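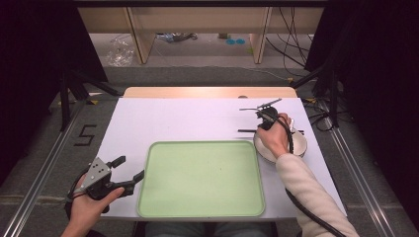
Lunch club is back in February

OK quick one because I'm writing this between two phone calls. The Ovmont lunch club starts up again in February, same room as before, upstairs at the James building. Doors at 11:30, food at noon. If you come at 12:20 there will be rice and not much else, you've been warned.

What's new

Price goes up to 7 dollars a head. Sorry. Eggs, oil, all of it. We held it as long as we could. Soup is still included and so is tea. Coffee is not, the machine belongs to the office downstairs and they'd like their pods back.

We served 957 lunches last year, up from 810 the year before, and the room seats 38. So on busy weeks we'll run two sittings, noon and 12:50. Put your name on the sheet by the stairs and write which sitting. Last fall half the names had no time next to them and it was a mess.

Menu so far – cold noodles with cucumber and sesame, then a braised tofu week, then dumplings (pork, and cabbage for those who don't), then a plain chicken and rice week for everybody who complained about the noodles. Chili oil on the side, always. The last jar was too hot, I know, I got the emails. New batch is milder and has more garlic.

Allergies: tell us the week before. Telling the person with the ladle does not work. Sesame is in nearly everything, peanuts only in the noodle sauce, and we can leave the sauce off if we know.

Bring your own bowl

Still the rule. We have a few spares but they go fast and somebody has to wash them in that tiny sink. Anything that holds soup is fine. Chopsticks or a spoon too, we've stopped buying the throwaway ones. Take your stuff home please. There's a box of left behind lids and spoons in the hall closet, and whatever is still in it at the end of the month goes to the thrift store on Fonura Street.

Help wanted

Two people for chopping, 9:30 to 11. One person with a car for the Prestent market run, early, like 7 in the morning early. You get your lunch free and first pick of the leftovers. We also need a big pot with a lid that fits. The old one has a dent and leaks steam all over teh windows.

If you have a recipe that works for a crowd send it over. Real amounts please – "some flour" is no use to me at that hour. Somebody sent in a really good pickled radish last time with no name on it, so if it was you, get in touch, I want to make it again and I can't read the vinegar part.

Parking is in the back lot only. The front spots are for the clinic and they do tow.

Sign up sheet goes out next week. Reply to this email with questions, or just leave a note in the lunch club mailbox, I check it most momings.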